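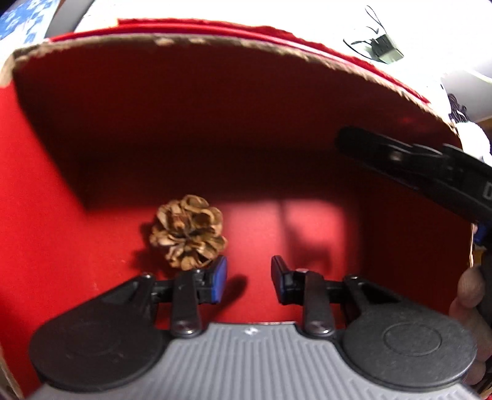 4. What people do with a scent name

I came to this part of the study thinking it would be the dull one. Section 3 had the skin feel results, and those were what Totis had asked me for when they let me loose on their customer comments. The scent names were meant to fill half a page. Then I started reading what people had written in the free-text box, and the half page grew.

A quick reminder of what I had to work with. Trakex, which runs the after-sale questionnaires for Totis and for the smaller maker Marora, gave me 3107 written comments on body lotions, hand creams and bar soaps, with the buyers' details stripped out. Every comment came with the product's full printed name, its size and whether the person had bought it before. I read the lot myself, and Pankaj Malhotra read a share of them again without seeing my notes. Where we disagreed we talked it through, and where we still disagreed I left the comment out of the counts (there were fewer of these than I feared, and most were sarcasm).

4.1 Three kinds of name

Scent names on body care come in more or less three kinds, at least in this set. There are names that tell you an ingredient, like lavender or lemon. There are names that tell you a place or a time of year, such as a coast, a garden or a January morning. And there are names that describe the smell with a plain adjective: fresh, warm, green, woody. I'll call them ingredient names, place names and feel names, which isn't elegant, but I got tired of the longer terms in the older papers and I suspect readers do too.

Feel names gave us the most trouble. "Woody" was the worst of them. Buyers used it for sandalwood, for cedar, for a lotion that (going by its ingredients list) had neither, and for things nearer to a forest floor. Someone who says woody may be thinking of a sharpened pencil, a church pew or a pine cone (Figure 1), and those don't smell much alike. We ended up coding it by what else was in the comment. If the person went on to mention resin, sap or Christmas we put it with the pine group, and if they mentioned incense or an old cupboard we put it with the dry woods. If they mentioned nothing at all, it stayed as plain woody.

4.2 Complaints about the name and complaints about the smell

My first reading mixed these two together, and I had to go back and pull them apart. A complaint about the smell goes something like "too strong, gave me a headache". A complaint about the name goes "I wanted lime and this is lemon sherbet". The second writer may quite like the lotion. Several of them did! One woman told Marora that her hand cream smelled nothing like figs, that she had been misled, and that she'd ordered it again for her sister.

Ingredient names drew nearly all the complaints of this second sort. That makes sense to me. If the label says orange blossom, you have a fairly firm idea of what should come out of the tube, and you'll notice when it doesn't. Place names drew hardly any. People can't very well write in to say that a lotion smells of the wrong coast, although one man did try, at some length, and with a good deal about seaweed.

What place names got instead was memories. These comments ran long and wandered off into grandparents and caravans, and a fair number never got back to the product. For a while I wasn't sure whether to treat them as praise. Pankaj argued that we shouldn't, on the grounds that a person can have a lovely memory of Cornwall and still find the lotion greasy. He was right, and we coded them as neutral unless the writer said something kind about what was in the bottle.

4.3 Repeat buyers

Repeat buyers mostly stop talking about scent. They write about pumps that jam, about the last inch they can't get out of the 400 ml bottle, about delivery. When they do bring scent up, it's nearly always because they think it has changed. I passed a handful of these on to Totis, who confirmed a new supplier in two cases and said nothing had been altered in the rest. I have no way of checking that, so I report it as they told it to me.

There is a small group who buy the unscented version after trying a scented one. I'd have liked to say more about them, but the questionnaire never asked why they switched, and guessing from a line or two of text felt like cheating. A follow-up question would cost very little and I've suggested it to Trakex.

4.4 The shop counter check

Comments left online come from people who could be bothered, and I wanted some idea of what the others think. So I spent 10 afternoons at Rajput, a family chemist that stocks both makers, and asked customers who had just smelled a tester to give me one word for it – any word they liked. They couldn't see the label. I then showed them the name and asked whether it fitted.

I don't want to lean on this too heavily. Testers on a counter get handled all day, the shop sells cough sweets right beside them, and people are polite to a person holding a clipboard. Still, the pattern was close to the one in the comments. Ingredient names were the ones people argued with. Feel names were waved through, even when the word on the label was nothing like the word they'd just given me. One customer said "medicine", saw that the label said "fresh", and told me that was exactly what she meant.

4.5 Things I'd do differently

The sizes bothered me. Larger bottles turn up more often among repeat buyers, and they also happen to carry more of the plain ingredient names, so the two are tangled together here and I can't separate them with the data I have. I'd also want more bar soaps. Soap sits out in a dish and scents a whole bathroom, while a hand cream is smelled mainly by the hand's owner, and I think people judge the two quite differently. The soap comments hint at it, but there are too few to go further.

Finally, all of the comments were in English and all of the products were sold in Britain. Names that call up a place will depend a lot on who has been there, and I wouldn't carry the results in 4.2 over to another country without asking the question again. The coding sheet and the word list from Rajput are in the appendix for anyone who'd like to try.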